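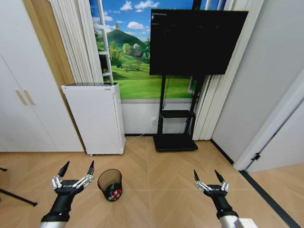

Can windfall apples go into storage with the picked ones?
Keep them apart, and use the windfalls within a week or two, as even a small bruise will spoil its neighbors.

Hello all,

I put that at the top as three of you have written to me with the same thing since September, and I thought it might save somebody scrolling. Now to Haziq's message, which I've been meaning to answer properly over a cup of tea.

Haziq Hartono wrote:
> We picked 157 apples off the old tree at Rolton this year and I'd
> love to have a few left by the new year. Last time I put them all
> in the pantry in one big box and half were mush by Thanksgiving.
> Do I really have to wrap every one? And how cold is cold enough?
> Faustino says his garage is fine but mine gets a lot of sun.

Haziq, what a lovely crop from that old thing! I remember when you were ready to take a saw to it. You don't have to wrap them all, no. I wrap the big ones in a half sheet of newspaper and leave the small ones bare, in a single layer with the stems up, and I've had good luck both ways. It does make for a nice evening's work if you have company, though.

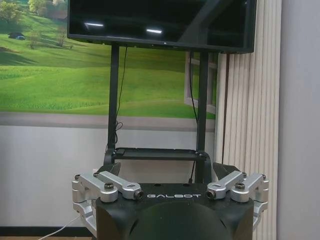 GALBOT lettering with silver brackets on both sides

As for the cold, I try to keep mine under 40 degrees without letting them freeze, and a sunny garage won't do it, whatever Faustino tells you (hello, Faustino). The north side of the house is worth a look - a bulkhead, a crawl space, even an old cooler on a shaded porch with the lid cracked open. Set a pan of water nearby if the air is very dry, or the skins will wrinkle up on you.
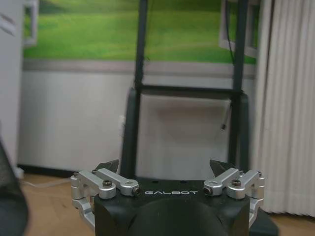

I go through my trays every weekend and take out anything soft, and I keep the potatoes well away from them. The soft ones go straight into sauce. Last winter I made 19 pints that way and gave most of them to my sister, who still has the jars, come to think of it.

Do tell us what kind they are if you ever find out. Woo-jin may have a guess if you bring a couple along next time.

Warmly,
Chrysanthi Moschos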